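Chapter 4

The Bed as a Work Surface: Sorting Small Things in a Shared Room

In this chapter you will learn
how to decide which things belong in a bedroom and which only stay there by habit
how to sort small mixed objects with a container on the floor
how to speak with other members of the household about their things
how to write a simple room record

Words to know: mixed load, holding container, home place, surface, room record

4.1 A room with too many duties

When Wakana Onishi moved with her two children to the second floor of a house in Zosberg, the family had one large bedroom and one small kitchen. The bedroom was therefore also the playroom, the place for homework, and in the evening the place where everybody ate something sweet before brushing teeth. After one winter she began to keep a notebook. Each Monday she wrote down what was lying on the bed at five in the afternoon, before she put anything away. She did this for 14 weeks.

Her notebook is used in our course with her permission, and we will return to it several times. What is interesting in it is how little the list changes. The same kinds of things come back: toys with wheels, packets of biscuits, socks, pencils, hair bands, a school letter that needs a signature. Books are rare in the list, although the family owns many. The books had a shelf near the door, and the children were used to it. The toys and the snacks had no such place, and so they traveled.

We call such a collection a mixed load. A mixed load is a group of small objects that lie together on one surface but belong to different rooms, different persons or different kinds of use. Laundry from the machine is usually not a mixed load, even if it is a big pile, as all of it goes through the same steps. A toy and a box of cookies on the same blanket are already a mixed load, even though they are only two things.

Students often ask at this point how large the load must be before it is worth sorting. There is no fixed answer. In the households that we visit for this course, a small load is usually sorted in a few minutes, and a large one is postponed until the weekend. This suggests that it is better to sort when the load is still small. But please do not take this as a rule for every family. Some people work in shifts, and for them one long session may be the only possible one.

4.2 Why the bed attracts things

A bed is wide, it is at a comfortable height for the hands, and in the daytime it is free. These three qualities make it the best table in many homes. A bed is also soft, so that things which are put down on it do not make noise and do not roll far. Parents of small children know this very well.

The difficulty comes with the cover. On a plain cover a small object is seen at once. On a cover with a rich pattern, for example large flowers and leaves in warm colors, the eye has more work to do, and a small red thing may rest beside a red flower for a long time. Gil-soo Song, who taught housekeeping at the Hoshino evening school before he joined our course, asks his students to pass the flat hand slowly over the whole blanket before they say that a bed is clear. The thickness of the blanket matters too. In a plush surface a hair clip or a building piece can sink down, and you will find it with your hand sooner than with your eyes.
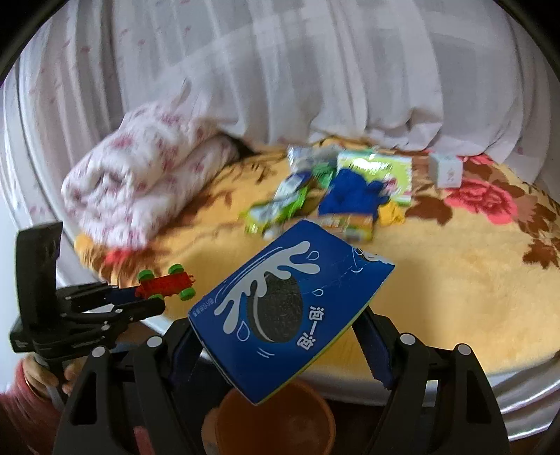
The next question is where to stand. Many beginners walk around the bed and take whatever is nearest, so they carry one object to the kitchen, come back, carry the next one to the hallway, and after ten minutes they are tired and the bed looks the same as before. We advise you to choose one side of the bed and stay there for the whole first part of the work. Put a container on the floor, close to your feet, in a position where you can reach it without making a step. Then bring the objects to the container, and bring the container to the other rooms only at the end.

4.3 Choosing the holding container

The holding container does not need to be beautiful. It must be open at the top, stable, and light enough to carry with one hand when it is full. A bucket is a good choice because it can be wiped clean when a packet of food leaks inside. Fabric baskets look nicer in a bedroom, but crumbs stay in the seams. Some students buy the folding boxes from Dekby, and these are suitable also, if the floor is flat.

Please consider the color. A container in a strong color is difficult to forget in the corner. Ama Quansah, a student from an earlier year, used a gray box on a gray carpet and found it again after two weeks, with a banana in it. Since then she uses yellow.

It is tempting to prepare a separate container for every kind of object. In the first exercise you should use only one or two. With more containers the person begins to think too early about small differences (is a coloring book a toy or a school thing?) and the hands stop moving. The fine sorting is done later, at the home place, which is the one spot in the house where an object is kept when it is not in use.

4.4 Food in the bedroom

Food needs its own paragraph. A closed box of cookies may wait in the holding container together with toys for a short time. An open one may not. Before you put it down, check whether the packet is closed, and if it is open, fold it and take it to the kitchen directly – this is the only exception to the advice in 4.2.

You should also look at the date on the packet and at the number of packets. In the Onishi notebook there is a week with four open boxes of the same cookie, each with two or three pieces left. The children were not greedy. They could not find the old box, so they opened a new one. Štefánia Tichý, who reads the notebooks in our course, wrote in the margin of that page: "The shelf is too high for them." The shelf was moved, and the next weeks are quieter.

4.5 Things that belong to another person

In a shared room you will often hold something that is not yours. With adults, it is polite to ask. With children it is also polite, although many adults forget it. A toy car that has been lying on a bed for three days may be parked there, and for the child this is a serious matter.

We recommend to put the question in a simple form: "Where does this one sleep?" Small children answer it easily. If the child names a place that is possible, accept it, even when you would choose another place.

Exercise 4.1

Choose one bed or sofa in your home. At the same hour on five days, write down what is lying on it before you tidy. Use the columns object, owner, home place. If an object has no home place, leave the third column empty and bring the record with you to the next lesson.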